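KEEPING PAPERBACKS ALIVE
Household Hints, Clokgate Readers' Exchange
Last updated 11/05/2020

Anyone with a weakness for Regency romance ends up with the same domestic problem. The hero has 300 acres and a library with a ladder. You have an alcove next to the boiler. These hints are for the second sort of household.

Shelving
Keep books off any wall that faces the weather. If you have no other wall, leave a gap of two fingers behind them and pull the bookcase out once a year to see what has been living there. Paperbacks want to stand upright and be held snugly, like a debutante at her first ball, but you should be able to take one out without bringing its neighbours along. Very fat ones (family sagas, anything with a map in the front) do better lying flat.

Don't double-stack unless you enjoy buying things twice. I own 2 copies of the third Allel book and had to read a good 100 pages of the second one before I noticed.

Dust
Hold the book firmly shut and brush the top edge away from the spine with a soft, dry paintbrush. A new one, please. Magnolia emulsion doesn't come out of page edges and I'd rather not discuss it. Shiny covers can be wiped with a barely damp cloth and then a dry one. Matt covers should be left alone, as they go shiny in patches where you rubbed and look guilty for ever.

Bathroom reading
Everyone drops one eventually. Don't open it to see how bad things are. Press it gently between two towels, stand it on its end with the pages slightly fanned, and put it somewhere airy but not hot. Change the towel underneath when it feels wet. Slip kitchen paper in every twenty pages or so once the leaves will part without tearing. When it is nearly dry, lay it flat under something heavy for a few days. A dictionary does nicely and is glad of the outing. It will never be slim again, but it will shut.
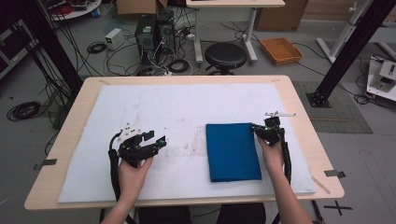 One reader in Pesine takes issue with the towels, and says the freezer is the only answer. Seal the wet book in a bag, she writes, put it in beside the peas, and deal with it when you have a free afternoon, "which in my case was July". She reports that the duke and the governess both came through it well, although the last chapter smelled faintly of fish fingers. I have since tried it with a gardening romance and must concede the point. Leave it in the bag until you're ready to start, and then go back to the towels, so I was not entirely wrong.

Smells
Charity shop books bring their past with them. Stand the offender in a lidded box with an open dish of bicarbonate of soda, 200 grams will do a shoebox, and keep the powder well away from the pages. Give it a week. If it still smells of pipe, give it another, or decide that it suits the hero.

Sticky price labels
Warm the label with a hairdryer on low, lift a corner with your fingernail and peel it back slowly. Whoever prices the books at the Iwasaki Street market always places the sticker across the heroine's face, and I have stopped taking it personally. Any gum left behind on a glossy cover can be dabbed off with a scrap of sticky tape. Keep the hairdryer moving or the cover will curl.

Broken spines
PVA glue, very little, applied with a cocktail stick down the inside of the spine where the pages have come away. Line everything up, wrap it in greaseproof paper, put it under the dictionary again and leave it overnight. Ordinary sticky tape goes yellow and takes the print off with it, usually in the middle of the proposal.

Lending
Write your name inside the front cover in pencil. It makes no difference, but the book will at least know where it came from.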